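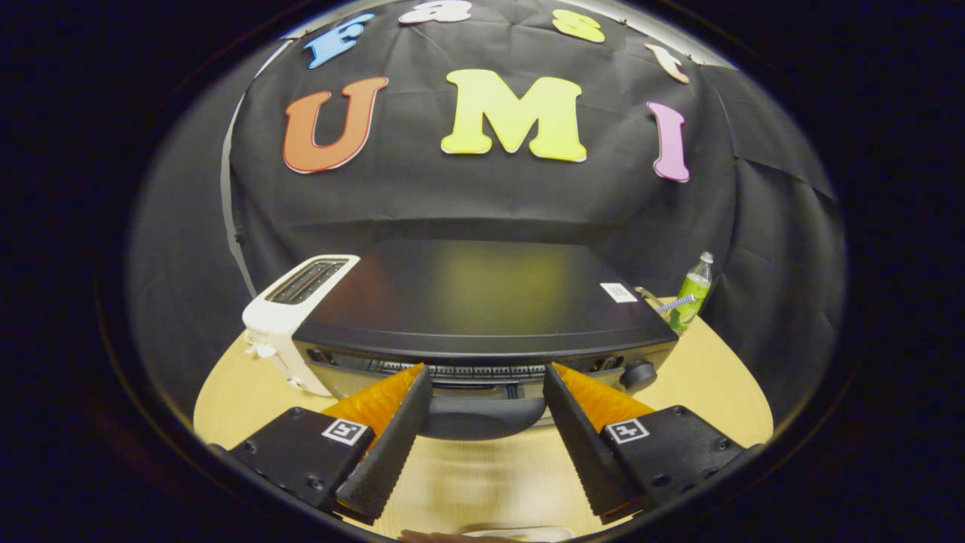

*Lining up on the oven door handle, orange pads on either side.*

## Fixing a gripper that slips off the handle

We had a great run going at Drornport until episode 410, when the fingers started sliding off mid-pull. Good news: it's a quick fix, and a really satisfying one!

1. Unplug the oven and let it cool.
2. Open the fingers all the way and wipe both soft pads with a damp cloth.
3. Press each pad with your thumb. If it shifts, peel it off and reglue it (ours had let go at the tip).
4. Check that the marker on each housing is flat and clean.
5. Redo the width calibration, then try 2 slow pulls.

If the door drops or bangs, stop and go back to step 3. Ours has now done over 300 pulls!

— Ornella Pagano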